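**Black cloth on a work table – worth it?**

**delach_34**
Everyone swears by black woven cloth for a sorting table. I put one down in May and I'm not sold. Pale stuff does stand out, I'll give it that.

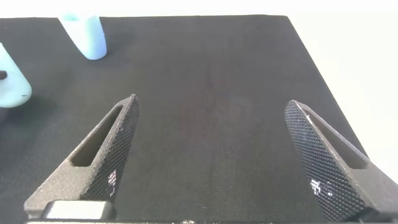 Does the cloth need glue? Tape along the edges holds it fine.

**Kokmont**
Tape lifts. Mine lasted 6 days. And black shows every crumb of lint, so you trade one chore for another.

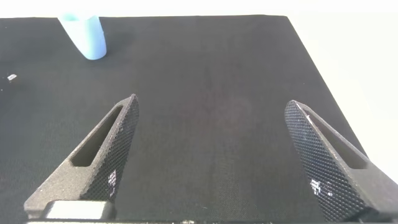

*Light blue piece on the black mat, tiny white fleck off to the left.*

**trumomness**
You want to see the lint – then you can pick it off. On my old gray top I lost small parts all the time.

**delach_34**
Maybe. But I've read "you'll never lose a part again" in 2 threads now and I don't buy it. Dark screws vanish on the stuff.

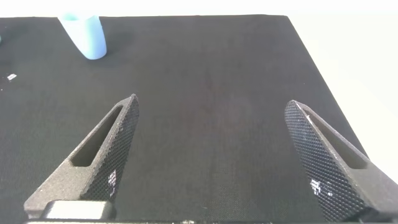 I'd take a plain tray with a rim over any cloth, and it wipes clean.

**Kokmont**
Trays slide. Get a lint roller and keep the cloth.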